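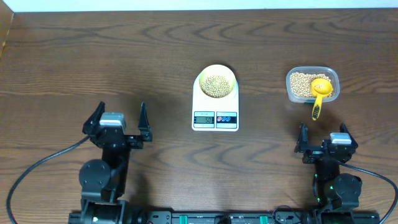

A digital scale and a bowl, on the table.

Weights first from now on

Starting with the April handout, every recipe we send out from the Gentile kitchen will list ingredients by weight, with cups in brackets after. Several of you asked for this after the focaccia class, when the same dough came out stiff at one bench and close to batter at the next. Everyone had used the same recipe and the same Bravora flour. The difference was in how the cups were filled.

Nazareno Negri tested it before the evening session. He scooped one cup straight from the bag and spooned a second one in lightly, then weighed both. The spooned cup came to 136 grams and the scooped one was 16 grams heavier. Over a batch for the whole class that adds up quickly, and it explains most of the dry loaves we saw over the winter.

If you are buying a scale, get one that reads in single grams and has a tare button. Put the bowl on, press tare, add the flour, press tare again, add the water. For yeast and salt in small batches, a teaspoon is still fine – most home scales are not reliable below 2 grams.

Cinzia Monti is converting the older recipes and has finished the breads and the almond cookies. The Kisis honey cake is next. She would like to hear from anyone who still has the original Trivard booklet, as our copy is missing the page with the syrup.

Printed conversion charts are by the sink. Please take one home, and leave the laminated one where it is.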